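How I Revise Dialogue So Every Character Wants Something

A few of you asked after my last post how I get from a first draft conversation (two people being polite at each other for three pages) to something I'd let another human read. So I'm going to walk through my process with a real scene from the book I'm working on, Luline, which is the name of the ferry most of it takes place on. I'm on draft four and this scene has been rewritten more than any other, so it's a good one to pick on.

You'll need a scene that's mostly talking, a printout or a second window, and about an hour. Don't choose your favorite scene. Choose the one you skim when you reread.

Step 1: Write down what each person wants before anyone speaks

I do this on paper, one line per character. It has to be something they could get or fail to get by the end of the scene. "Ross wants to be happy" is useless. "Ross wants Otby to sign over the boat tonight" gives me something to work with.

Otby is the old captain. Ross is his nephew, back in town for the first time in years, with a job at a shipping company called Dredasico that he hasn't mentioned yet. My first note for Otby was "wants Ross to leave," and I wrote four versions of the scene on that basis and they all came out as the same grumpy argument. Then I changed it to "wants Ross to stay for supper" and the whole thing woke up! He's still rude and he still complains about Ross's shoes. But now he keeps finding little reasons for Ross not to go, and I hardly had to touch the plot.

So if a scene feels flat, try changing the want before you change the lines.

Step 2: Write the version where everyone says exactly what they mean

This will be terrible and it's supposed to be. Mine went like this:

"I need you to sign the boat over to me, because I've already promised it to my boss."
"I'm lonely and I'd like you to eat with me."
"I feel guilty, so I'm going to be short with you."

It takes five minutes. Keep it where you can see it, you'll be checking against it later. I used to skip this step because it felt silly, and I'd end up with characters being mysterious about nothing at all. If I can't write the blunt version, I don't know what they're hiding.

Step 3: Give them something else to talk about

People who want something big will usually talk about something small. For Otby and Ross it's the supper. Otby is cooking, and they argue about how long the corn needs, and whether Ross's mother used to salt the water, and where the good plates went. Every one of those lines is doing a second job.

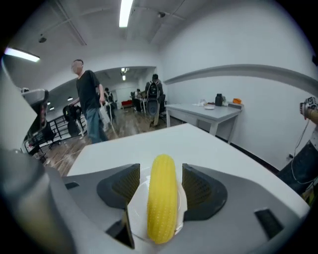

The small subject has to be one that both of them could plausibly care about, though. In draft two I had them discussing the weather, and it read like two strangers waiting for a bus. Food works well in a family scene, and so do repairs, directions, old photographs, or anything with a right way and a wrong way to do it.

Here's the current opening of the exchange:

"You're taking those out too soon," Ross said.
"I've been boiling corn since before you could chew it."
"Mom gave it 12 minutes."
"Your mother gave everything 12 minutes." Otby put the lid back on. "Sit down. You're making the kitchen small."

He's told Ross to sit down, so he's got a tiny bit of what he wants. He's also put the lid back on, which means Ross won the point about the corn, and I like that they each got something. The boat hasn't come up at all yet.

Step 4: Go line by line and mark the leaks

A leak is what I call any line where the character says the real thing too early. I go through with a pencil and put an L next to each one. Then I check it against the blunt version from Step 2, and if the two lines are nearly the same, it gets cut or moved.

I'm allowed one leak per scene. It should be the line that costs the most to say, and I try to put it somewhere past the middle. In this one it's Otby saying, "You could have the front room. If it got late." It's only a few words but he's been working up to it for two pages, and Ross pretends not to hear.

Watch out for leaks in the tags and the narration too. I'm dreadful for this. I'll write a nice sly line of dialogue and then add "he said, hoping she wouldn't notice how nervous he was" – and there goes the whole thing. Mark those as well.

Step 5: Cut the greetings and the goodbyes

Open a line or two after you think the conversation starts. My draft had Ross knocking, Otby answering, a bit about the drive, a bit about the dog, and an offer of coffee. It came to 200 words and none of it was needed. Now we come in with the pot already on the stove.

Do the same at the other end. The scene used to finish with Ross saying good night and walking to his car. I cut 151 words from the bottom and it stops while Otby is setting out a second fork.

Step 6: Test it on someone who hasn't read the rest

This is the step I resist and it's the one that helps me most. Give a reader only the scene, with no summary, and ask two things: what does each person want, and who's winning? Don't ask if they liked it. They'll say yes, and you'll have learned nothing.

If they get both wants straight away, word for word, you may have been too obvious. If they shrug, go back to Step 4, as you may have cut a leak you needed. What I'm hoping for is a reader who's sure about one character and suspicious about the other. With this scene, people pick up on Otby quickly and have an odd feeling about Ross, and I'm happy with that, as the Dredasico business doesn't come out for another three chapters.

A couple of things that trip me up

Long speeches. If anyone in my draft talks for more than four lines, I try having the other person interrupt. Half the time the interruption is better than the speech was.

Names. Real people hardly ever use each other's names in conversation, and my first drafts are full of them. I search for every "Ross" inside quotation marks and take out nearly all of them.

If you'd like to try this on your own work, pick a passage of 250 words or so and post the before and after in the comments. I'd love to see the blunt versions too, they're always my favorite part. I'm planning to do the next one of these on scenes with three or more people talking, once I've sorted out a horrible dinner party in chapter nine.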